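Sheet-metal bins: marks on the back wall and scratched floor, clean up or leave alone?

Posted in Workshop Storage & Metal Care by Birdie Esposito

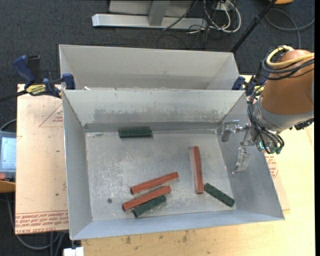 I keep two open-top bins on a bench, one directly behind the other. They are bare gray sheet metal, no paint that I can find. The front one holds reddish-brown bars and dark green blocks that get taken out and put back many times a day. After 9 months of this the floor of the front bin is covered in whitish scratches and worn patches, and there is a band of dark smudging along the lower part of the back wall where blocks come to rest against it.

What I have tried so far: dish soap and warm water, which removed some of the gray film but left the band in place, and a melamine sponge, which lightened one test area near the corner and also changed the sheen. I stopped there.

I would like to know three things. Is the dark band a deposit or is the metal itself altered? Are the scratches going to lead to rust if the bins stay indoors? And is a liner worth the trouble? The blocks have to sit flat, and I don't want anything that bunches up when they are dragged across it.

The seller (Jalla) lists the material only as "steel, finished." The bins are 284 mm deep on the inside, if that matters for liner sizes.

3 replies

Deming Long
Posted in August, edited once

Take the band first. Smudging of that kind on a wall that gets rubbed by parts is usually a mixture of transferred material from the parts and fine metal dust held in a little oil. Soap won't shift it well. Use isopropyl alcohol on a white cotton cloth and wipe in one direction with moderate pressure. Look at the cloth. If it picks up dark gray or green, you are removing a deposit and should keep going with clean sections of cloth until it stops. If the cloth stays clean and the band is unchanged, the surface has been burnished and no cleaner will bring it back.

The scratches depend on what the finish is. "Steel, finished" could mean galvanized, electroplated zinc, or clear coated. Put a drop of water in the most worn patch, leave it overnight, and check in the morning. Orange means the plating is gone at that point. White powder means there is still zinc there and it is doing its job. In a dry room I would expect very little to happen either way.

I would not sand the floor. People reach for 200 grit to even out the look and remove more zinc in a minute than the parts would in years. Melamine sponge is also an abrasive, a mild one, and it accounts for your change in sheen.

For a liner, thin solid polyethylene sheet, cut 2 mm short on each side and held with double-sided tape at the corners. Avoid foam and ribbed drawer matting. Blocks catch on both when they are slid, and small ones tip.

PrillsideShop

just get new bins, these are not expensive. I bought mine from Pathirana and they came with a lid. never cleaned them once

Flarileck

Agree with most of what Deming wrote. I would add that a liner changes the working depth and the friction. If the blocks are picked up at a set height, even 1 mm of sheet can matter, so measure before and after. If they slide around more on the plastic than on bare metal, roughen the sheet lightly on its top face before it goes in.

On rust: a wipe of light machine oil is the common advice, but in a bin that is handled all day it ends up on the parts and then on the wall, and you will have your dark band again. Paste wax is better. Thin coat, let it haze, buff until a dry finger doesn't drag. I redo mine when water stops beading, usually twice a year.

Also check the bottom outside edges — that is where I have found rust first, never on the floor.

Birdie Esposito

Did the alcohol test. The cloth came up dark gray and most of the band on the left half is going, slowly. The water drop left a faint white ring and no orange. I'll finish the wall, wax the floor, and hold off on the liner for now.

Thread viewed 1465 times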